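## Small stock, shallow bins

Medical consumables are awkward things to store. A wrapped swab weighs almost nothing, slides under its neighbours and stands up only if something holds it there. A face mask is flat until its ear loops catch on the next one. Most supply rooms treat the two alike, in drawers or in the cartons they came in, and the time goes on sorting one from the other.

The hardest item to handle is anything soft, white and light. It has no fixed shape, so it can't be stacked. 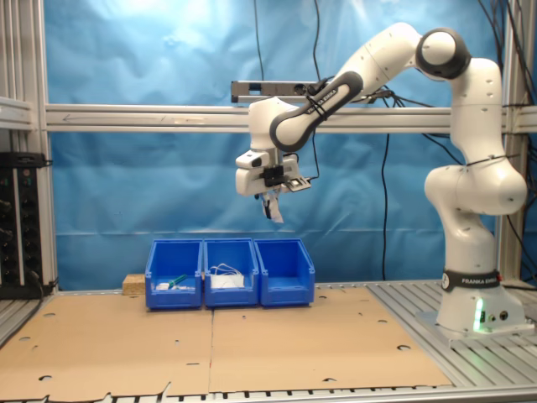 Oster disagrees on that last point: soft goods are easy if they stay in their outer bag until the bin is low, and it is rigid tubes that roll and cause trouble. The tubes do roll. A bin with a flat floor and a low front helps very little, and a divider helps more.

Open bins set side by side remain the usual answer. The Hovura layout uses one row at a single height, with masks in a bin of their own. A box of 100 loose items needs a wider bin than its carton suggests — some 12 per cent wider, by the Etel fitting guide — and the loops should all hang the same way.
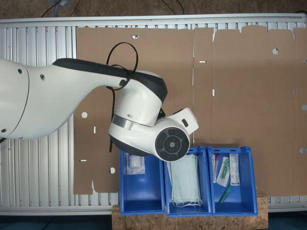 *Three blue bins on a chipboard platform, with face masks in the middle one.*

Mixed bins are harder to defend. Swabs, capped tubes and blister packs share a bin because each is used in small numbers, but the long items settle diagonally and the short ones disappear beneath them. Salgado's rule is a maximum of four product types to a bin, with printed faces turned outwards. 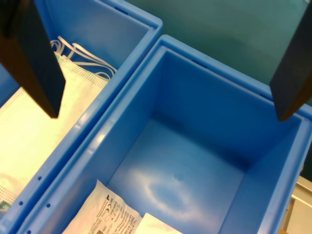

SALGADO STORES, February — Large bins bring a separate problem. When stock runs down, the last few packets end up in a corner and their wrappers crease, which makes fine print harder to read. The stores issue 3000 packets between full counts, and the low bins are checked first. Refilling starts by lifting out what is left, laying the new packets flat and putting the old ones back on top.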